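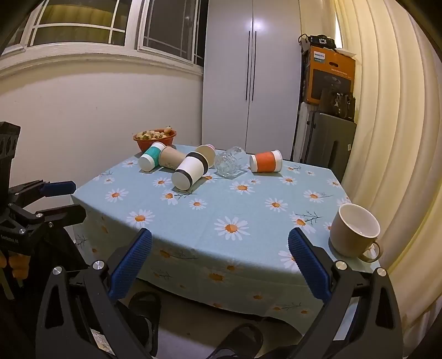 Corner table, January, 3:40 pm. Cups on their sides, strawberries at the back.

Love this daisy cloth! The orange centers cheer up the whole corner, and the banded cups look great on it (teal, black, orange-red). Malathi wants the textured glass in the next layout too, and I'm all for it, it catches the light beautifully.

To do: ask Jennylyn if the Stakmont order of 200 paper cups has come in. Try 2 glasses next time, with the bowl moved up front. Sreekumar has the shelf list, box 2713 is for the tablecloths. Strawberries get eaten today!!

Umali workshop notebook | Contact: Felicidad Ambrosio | Back to top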